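Notebook, sim bench
Tuesday, August 8, 2023
Emrys Lougher

Kettle on at half eight, simulator up by nine, which is a better start than most of last week. Today was meant to be a recording day from end to end and it mostly was, apart from a long detour about baskets that I will get to.

Where we stood this morning

The Husden set (tabletop tidying, everything rendered) had 1656 episodes in it when I opened the folder. I know that sounds like a comfortable number, but a great many of them are the same thing over and over: cup goes in yellow basket, cup goes in yellow basket with the light moved a bit. The July batch is the worst for this. I was in a hurry, the cup was easy to pick up, and I let myself be led by it. When Wijaya was trained on that lot it became very keen on the yellow basket indeed, and would carry things there when the instruction plainly said black.

So the plan for this week is to record fewer of the easy ones and spend the time on pairs. Same layout, same start pose, same object, two different instructions. If the only thing that changes between two episodes is the words, then the model has to pay some attention to the words. That is the theory, anyway, and I have been saying it at the Thursday meeting for long enough that I had better go and do it.

Layout for the day

I kept the perforated table and the white cabinet from the old Clernard layout, as the cabinet is a nuisance to rebuild and I want it there for the drawer tasks later. Both baskets are on the right, the yellow one farther back and the black one nearer the front and turned slightly. The plates went side by side in the middle, red and black, so we have a second colour choice that has nothing to do with baskets. The banana is back as well. I had left it out in July because the fingers kept passing straight through the end of it, but the new collision shape is much better and I think it has earned its place again.
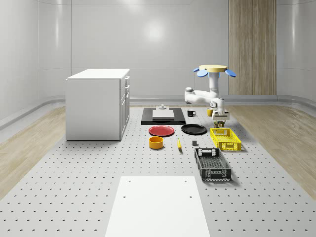
Morning session

Driving with the hand controller, the usual settings. I did the small object under the gripper first, then the cube, then the banana, and for each one recorded a basket pair and a plate pair before moving on. Kept 23 episodes before lunch. Threw away 18, which is a lot, but I was being strict. My rule for the day was that if I had to nudge a thing into place after letting go of it, the episode was out. Some of July would not survive that rule and I ought to go back through it with a cold eye.

The cube is fiddly. Being dark and small, it is hard for me to judge on the monitor when the fingers are low enough, and I caught myself hovering over it for ages. That hesitation goes straight into the data and the model will learn to dither exactly as I do. I turned up the speed of the downward move a little and practised with recording off until I could do it in one go — should have done that first.

The basket business

Just before lunch I noticed that "in the basket" was being counted as a success when the object was only resting on the rim. The check looks at height and a box drawn round the basket, and the box was a finger's width too generous. I have pulled it in on both baskets and re-run the check over everything in the set. It failed 711 episodes. I did go and make another cup of tea at that point.

Having looked through a handful, I think most of them are perfectly good and the new box is now too mean at the ends, by the handle openings. Please do not delete anything yet. I have moved them to a side folder called rim_check and will sort out the box properly in the morning with Brunex running on the second machine.

To do

Widen the box at the basket ends, re-run, compare.
Write the plate instructions two or three ways each. At present they all begin with "put" and it is getting dull.
Swap the two baskets over for half the pairs, so that yellow is not always the far one.
Ask whether anyone still needs the old mug grasp poses.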